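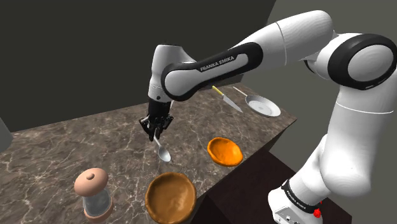
September 16, 2025
By Adanech Woldegiorgis

Cooking at high camp is slow, so prepare the food at home. For each evening I pack one bag of 710 calories, with couscous, milk powder and oil. The spoon should be metal, like the silver one over the dark marble counter, and I tie a thin cord to it. Last June on Stanmont I dropped mine and ate with a tent peg.

First, collect clean snow in a separate sack. Pour a little water in the pot before you add snow, or the bottom will burn. Melt 900 ml for each person.

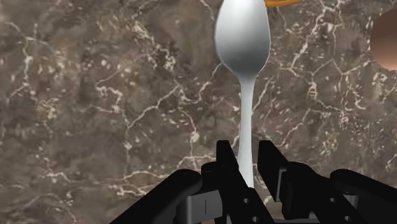 When the water boils, turn off the stove and pour it into the bag. Stir well in the corners, close it, and keep it inside your jacket for almost 39 minutes. Keep the tent door open while the stove burns.

Comments

Sisay: 39 minutes is long! Mine is soft after 15.

Adanech: Above 5000 m I need more. Lower down, 15 is fine.

Movero: Does olive oil freeze in the bag?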